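How to find out why your hand-held gripper stops tracking over a plain surface

This guide is for people who record demonstrations with a hand-held gripper and a wrist camera, and then find that the saved path of the gripper is wrong. I wrote it after we lost a large part of one session in January. The fault is easy to make and quite easy to find, if you check the things in the right order.

What the fault looks like

In our case the recording itself ended without any error. The video was complete, the file size was normal, and the finger opening was saved correctly. Only when we replayed the path did we see the problem. The gripper moved well for the first part, then it stood still in the air for a moment, and after that it jumped sideways and continued as if the room had been shifted.

If you send such a path to a real arm, the arm will try to follow the jump. Ours did this once, at low speed, and the wrist hit the edge of the work table. The safety stop worked and the only damage was one bent finger screw. Please do not replay a new recording on the arm before you have finished the steps below.

What you need

– The recording that failed, with its video and its path file
– The log from the tracking program (we use Damo, but other programs write a similar log)
– One recording from the same day that you know is good
– A tape measure and a roll of colored tape

Step 1. Keep the arm switched off

Take the failed recording out of the replay folder first. In our lab we have a folder with the name "hold", and everything doubtful goes there. Write on the arm controller that replay is not allowed until the check is done. A paper note is enough.

Step 2. Find the moment of the jump

Open the path file in the viewer and go to the first place where the position changes too much between two neighboring samples. Write down the sample number. In our recording it was 741. Do not trust your eye in the 3D view, as a small jump is hidden when you look at it from the wrong side. It is better to plot the three position values as lines, one under the other. A jump is then a vertical step.

Step 3. Look at the feature count before the jump

The tracking program looks for small points in the image which it can recognize again in the next image: corners, screws, letters, the border between two colors. The log has one number for each image that says how many points were found. Our setting asks for up to 1000 points. In a good recording in our room we get 356 or more, even when the hand moves fast.

Go back from the jump and read this number. If it stays high, your problem is a different one, and you should go to Step 6. If it falls, as ours did, to less than 20, the camera had nothing to hold on to.

Step 4. Look at the video at the same moment

Now open the video at the place where the number is lowest. Ask yourself what in the view is fixed to the room and has some detail. The fingers do not help you, because they move together with the camera. A plain board also does not help, although it is bright and well lit. Our task was to pick up a large white board by its edge, and the closer we came to it, the less of the room was left in view.
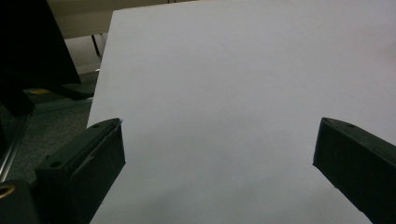

Reaching for the board: most of the view is plain white, and the carpet and desk are left only at one side.

You will see that a person has no trouble to understand such a view. The program sees it differently. The shadow on the board is soft and has no sharp corners, so it gives almost no points, and it also changes when the gripper moves.

Step 5. Give the camera something to see

Try these changes in this order, and make one test recording after each.

First, change the way you approach. Come to the board from the side, so that the floor and the furniture stay in the view for longer. This alone repaired half of our test recordings.

Second, put short pieces of colored tape on the fixed things near the task – the floor, the table legs, the wall. Do not put tape on the board. The board moves when you lift it, and points on a moving object can pull the path away with them, which gives you a new fault that is harder to find.

Third, slow down in the last part before you grasp. Venkatesh Nambiar, who maintains our recording station, asks everybody to wait one full breath before closing the fingers.

Step 6. If the feature count was high

Check that the camera mount is tight. We use a Boler mount and its lower screw becomes loose after many sessions. Check also that the clock of the camera and the clock of the gripper start together. A clock error normally shows as a constant delay and not as a jump.

Step 7. Release the recording or delete it

Do not try to repair a jump by hand. We tried to smooth it, and the path looked nice but the grasp point was in the wrong place. Delete the recording and make it again. When the new one passes Steps 2 and 3, replay it first with the arm at its lowest speed, with the table free and one person at the stop button.

Our limit for the feature count is now written in the check script, and any recording that goes under it is moved to "hold" automatically. Set your own limit from your own good recordings, in your own room.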